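Flitow

Teaching data for introductory process engineering. Maintained at Vetthorpe by the Espinoza unit operations group.
Last edited 27th February.

Flitow is a small collection of records from a laboratory distillation column and from the simulator that copies it. It was made for students who meet mass balances for the first time and want numbers which are not perfectly clean.
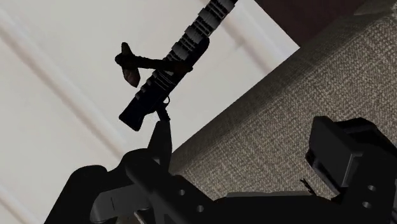
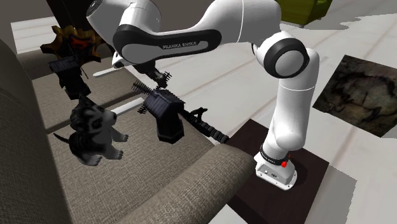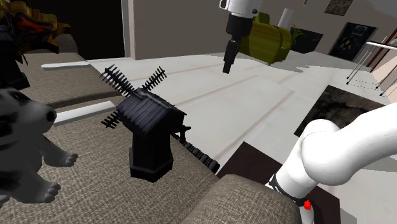

What is in the package

The package has one folder for each run. There are 11 runs. In each folder you will find the sensor log, the operator notes, and a short settings file. The sensor log is a plain table separated by commas, with one row per reading. The settings file gives the feed composition, the reflux ratio and the heating power at the start of the run.

Runs 1 to 8 come from the real column. The remaining runs come from the simulator and have the same columns in the same order, so a script written for one kind will read the other. The field "source" in the settings file tells you which kind you have.

How the data were recorded

The column separates a mixture of ethanol and water. It is a packed glass column with five temperature points, numbered from the bottom. Please note that point 5 is at the head, above the packing. In the first version of this file the numbering was written the opposite way, and some students calculated a very strange temperature profile.

Readings were taken at a fixed interval. A run was considered steady when the head temperature did not move for 300 seconds. The time of this moment is stored as "t_steady". Everything before it is start-up and should normally be left out of a balance, but we kept it in the log for those who want to study the dynamics.

Flow rates were measured with a Drilletti rotameter and typed in by hand. They are less exact than the temperatures. Compositions were obtained from density, with samples brought to room temperature first.

Known problems

Run 4 has a gap in the bottoms flow. The missing values are left empty and we did not fill them.

In run 7 the reflux valve was opened late. The run is usable after t_steady.

The simulator assumes no heat loss through the wall. The real column loses heat, mostly in the lower half, and for this reason the two kinds of run do not agree on the boiler duty. Several teachers asked us to correct this. We prefer to leave it, as students can estimate the loss by comparing.

Units

Temperatures are in degrees Celsius, flows in milliliters per minute, power in watts. Compositions are mole fractions of ethanol. If a column name ends with "_w", the value is a mass fraction. Only the operator notes use percent.

Use and sharing

You may use Flitow in courses, homework and theses without asking. If you change values, please give the package another name. We ask that you cite the title and the date of the version. The files are not suitable for designing equipment.

Planned changes

A set of runs at total reflux should be added in June. The folder names will stay the same, and the new runs will be numbered after the present ones. Corrections to the operator notes can be sent to the group at any time, with the run number in the subject line.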